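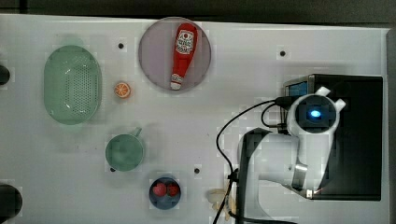
Most kitchens I have lived in had too many cabinets and too little table, and I think the people who sell kitchens have it backward. When my husband and I redid ours in November, the salesman at Pronness quoted us $3,934 for a wall of uppers. We bought a big white table and spent the rest on a plumber.

My argument is simple. Things you use every day should stay out, spread apart, where a hand can reach them. A colander belongs on the table. So does a mug, and a bowl with something red in it, and the ketchup, lying on a plate if that is where it landed. Stack the colander inside a pot and the bowl under the colander, and you have to move three things to get one.

My sister-in-law, Nomvula Rampersad, disagrees. She clears every surface by eight at night and says a bare table calms her down. I believe her. I have also watched her open four doors looking for a mug.

The usual complaint is dust, and it's a fair one. Things left out get dusty if you don't use them. I take that as a sign they should go to the basement, or to somebody else. We gave away a fondue set and two salad spinners that way.

Toys are the harder case. Ours migrate in from the living room, and a play orange slice will sit next to real dishes for a week. I used to carry them back every evening – now I wipe around them. The kids cook at one end while I cook at the other, and dinner is no later than it was before.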